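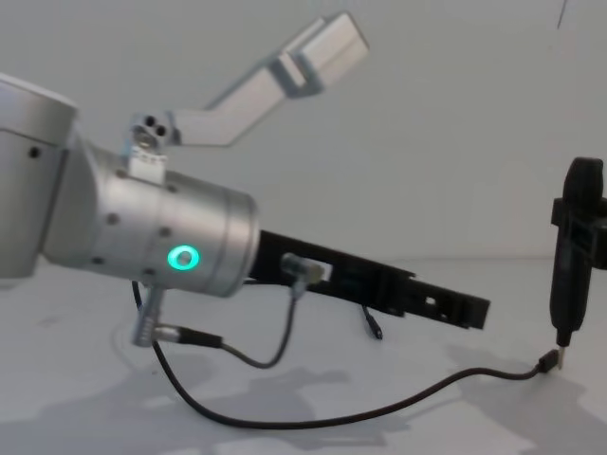
Pale gray tabletop, gray wall, black cable.

November, late afternoon

I love this table! I know it's only a gray top against a gray wall, but after that scratched brown thing we had at Clidwood I keep running my hand over it. Everything dark shows up so clearly on it, even a black cable, and the black pen-shaped tool held upright on its tip looks almost like a drawing.

Measured it before lunch: 180 by 60, so the long shelf from Nimuno will fit along the wall after all (I was so sure it wouldn't). Paid 40 for the shelf, and the brackets came free. Still want a second lamp for that side, it gets dim in here by four.

Walked home over Floltbridge in the drizzle and planned where the drawers should go the whole way. Tomorrow the boxes, and I must find the blue tape. Can't wait to get back in there!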